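**3/23/26 – bench diary, towels again**

I'm still buzzing a bit, so forgive the length of this one. The two-arm bench is properly up and running, and I've spent more than 16 evenings on it now, and I finally feel I can write about it without every other sentence being about a broken bracket!

If you're new to this blog: I've been building a folding station in the shared workshop, on and off, since July. Two arms facing each other across a table, a pile of cloths in the middle, and me with a mug of tea trying to get the whole lot to behave. The project is called Zalik. It was the name of a folder on my laptop and it stuck.

So, what's changed since the last post.

**The mounts.** I had both arms clamped to the table edge, which was fine for slow moves and hopeless for anything quicker. Every time one arm stopped sharply the other one shivered. I've now put a steel plate under each base, bolted through into the frame below, with 7 mm rubber sheet sandwiched between. The difference is lovely. I did get the hole spacing wrong on the first plate and had to fill and redrill it, and I've kept it on the left side where I have to look at it and remember to measure.

**Cables.** I've rerouted these three times and they're still the part I'd be most ashamed to show a proper engineer. The trick (such as it is) is to leave a lot more slack at the wrist than looks sensible. I used to tie everything down tight because it looked tidy, and then the wrist would turn and tug its own plug loose. Now there's a big floppy loop and I've had no dropped connections since. It looks a mess. I don't care.

**Speed.** I turned it down. I know, I know. I'd got the arms moving at a pace that made people wander over and watch, and they were missing half their grabs. At the slower setting I get to see what the fingers are doing, and it's much easier to spot the moment things start to go wrong.

**The cloths.** I started with a set of flat cotton tea towels, all the same, all ironed (yes, I ironed them). The arms got fairly good at those. Then I brought in a bag of mixed stuff from home, with different colours and different weights, and we were back to square one. Thick cloth holds its own shape and stands up in lumps. Thin cloth sticks to itself and comes up two layers at a time. Anything with a bit of texture gives the fingers something to bite on, which I hadn't expected to matter as much as it does.

I've been keeping a log in a spreadsheet, one line for each attempt, and it stands at 261 lines as of tonight. I write down the colour of the cloth, where I aimed the grab and what happened, and there's a notes column that mostly says things like "nope" and "nearly". One day I'll make a chart. What I can say from scrolling through it is that grabbing near a hem goes better than grabbing the middle, and that a cloth lying under another cloth is a horrible problem. You pull one and the other comes along for the ride.

That's what I've been working on this past week – getting one cloth out of a heap while leaving the rest more or less where it was. One arm lifts and the other stays down low, ready to step in. I love watching this bit. It's got a kind of patience to it, and when it goes well I make a noise that I'm told can be heard from the kettle.

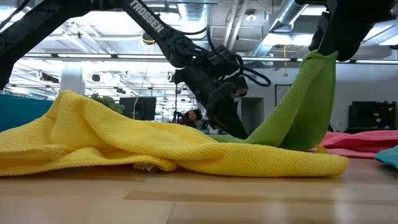

*Green one going up, yellow one in the way as usual.*

The big yellow waffly one is my favourite and also the one I swear at most. It's got so much body that it piles up into a hill, and then whatever's behind it is hard to get at from the other side. I did think about taking it out of the mix. I've decided it stays, on the grounds that my actual laundry basket is full of things just like it.

A few things on the list for the next fortnight:

- New finger pads. The ones I've got are fine on thick cloth and a bit slippery on thin. I've got 2 sorts of silicone to try, one much softer than the other.
- Something about the shine on the tabletop. The overhead lights bounce straight off the varnish and I'd like a matt mat, or just an old blanket pulled flat.
- A proper stop button on my side of the bench. At the moment I have to lean across, and I've got away with it so far, but it's a silly way to carry on.
- Labels on the power supplies!

Somebody asked in the comments last time whether it can fold yet. It can do a half fold on a tea towel, on a good day, if I've laid the towel out nicely first. From a heap, no, not even close. But the lifting has to come first and the lifting is getting there, and I'm having a brilliant time with it.

Next post will be the finger pads, with the log results for both, as long as the glue sets the way it says on the tin.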